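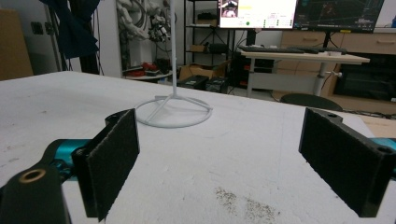 Workshop Surfaces and Benches > Cleaning and Maintenance

Thread: Grey specks on matt white worktop, won't lift cleanly

bhumphreys
Posted 21/05/2021

I look after a shared workroom with a white table in it, matt finish, sold by Ollitz as a general purpose top. It gets a lot of use. The surface has faint smudges all over, small scuffs and a few pale stains, none of which bother me much. What does bother me is a patch of dark grey specks and dust near the front edge. I brush it off, and within a day or two there is more in the same place.

Dry cloth: moves it around and leaves a grey smear. Damp cloth: smear gets wider. I have not tried solvent.

The only thing that lives on the table is a white wire stand, thin upright rod on a ring base with three spokes. It sits further back than the patch. Screens and keyboards are on a separate wooden desk behind.

Two questions. What is the dust likely to be, and what is the right order of operations for getting it off a matt top without polishing it to a shine?

Bleddyn

m_foulkes

Vacuum first, always. Soft brush head, held just off the surface. You are grinding the particles into the texture when you wipe, and that is your smear. Once the loose stuff is gone, use a microfibre cloth wrung out nearly dry with a drop of washing-up liquid, one pass in one direction, then turn the cloth to a clean face.

As for what it is: degraded foam. Any foam that gets pressed or rubbed over the same spot will shed dark crumbs as it ages. Look at the underside of whatever gets put down there.

HKang43

I would not jump to foam. Graphite, metal fines and plain floor grit all look like dark grey specks on a white top. Put a magnet in a thin plastic bag and pass it over the patch. If some of it jumps, you have steel. If not, press a piece of white paper on it and drag it with a fingertip. Graphite leaves a soft silvery line. Foam crumbs roll up into little sausages.

Takes a minute and saves guessing.

Eduardo N

Magnet test is fine but it misses aluminium and brass, so a negative result doesn't rule metal out.

On cleaning, I disagree with washing-up liquid. It leaves a film on matt laminate and the film holds the next lot of dust. Isopropyl on a cloth, small area at a time.

m_foulkes

It leaves a film if you use too much and don't rinse. A drop means a drop. And he hasn't said it is laminate. If it is a painted board, isopropyl may take the finish off, and then he has a glossy or bare patch exactly where people look.

Eduardo N

Fair point about paint. Test it underneath or on the back edge first. My position on the film stands.

bhumphreys

I don't know whether it is laminate or painted. The supplier's sheet says "coated" and no more.

Did the magnet test. Nothing jumped. On paper it partly rolled and partly smeared, so I suspect a mixture.

HKang43

Then treat it as a mixture. Vacuum, damp cloth, dry cloth. If there is still a grey shadow, use a melamine sponge with almost no pressure, bearing in mind it is a fine abrasive and will burnish a matt surface if you lean on it.

BecaM

We had this on a row of benches at our Taltesby site. Same white finish, same pale stains. We stopped fighting the surface and put a sheet of white cutting mat over the working area, 400 by 200 mm. The dust collects on that, you lift it off, tap it into the bin and wash it in the sink. The benches are 11 years old and the part under the mat is the cleanest bit.

Your pale stains could be dried cleaning product, by the way. Ours were. Plain warm water and a second clean cloth shifted most of them.

Eduardo N

A mat hides the problem. If something is shedding, it should be found and replaced.

BecaM

It shows you how much is shedding and how fast, which helps you find it. Wipe it at the end of the day and see what has arrived by the next evening.

m_foulkes

Agree with Beca on the mat. I would also lift the wire stand when you clean. Ring bases trap a line of dirt against the top, and if the ring gets dragged with grit under it you get curved scuffs.

bhumphreys

Vacuumed with the soft head, then Mali's method with water only for the second pass. The specks came away. A slight shadow is left, visible from the side. One of the pale stains has gone as well, the others have not moved.

I did the isopropyl test on the underside. No colour on the cloth, but the spot dried a shade duller than the rest, so I will keep it off the top.

Mat is ordered. The scuffs can stay.

HKang43

Duller after isopropyl could be residue lifting from round the spot. Repeat it with a fresh cloth before you write it off.

bhumphreys

Will do when the mat arrives.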